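**Prellholm Table Oil, 77**

A clear hardening oil for indoor tables, worktops and shelves. It brings up the grain and leaves a low sheen. Sold in a tin with a screw cap.

- Coats: 2
- Between coats: leave overnight
- Wipe off excess after: 30 minutes
- Clean brushes with: white spirit

Sand with the grain and remove all dust before you start. Work the oil in with a lint-free cloth and go back over any dull patches. Lay used cloths out flat outdoors to dry, as they can catch fire if bundled up.
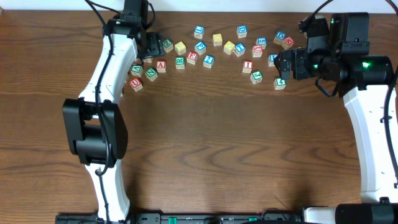

Pale woods will darken a little. Try the oil on the underside first if the colour matters. Orders placed by noon on Thursday go out the same day from our Lisordale store. For trade prices, ask for Su-bin Heo.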